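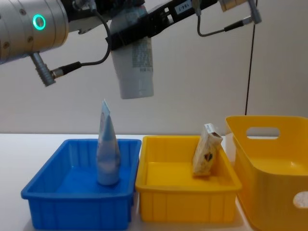
Fig. 4. Sorting task: squeeze bottle held upside down above the bins.

Unit 7 – Can machines tidy up yet?

Putting small goods into trays is a fair test of household and shop-floor work. In the Plamgate trial, the arm was given 1585 picks and completed 874 without help. Rigid boxes gave little trouble. Soft tubes and bottles did worse, as the grip point shifts under load.

Note the difference between holding an item and placing it – the Clandis score counts only the second.

For November: read the Maren report, section 4, and list the main causes of dropped items.

Last updated: 6th October
Contact | © Ko Robotics Teaching | Back to top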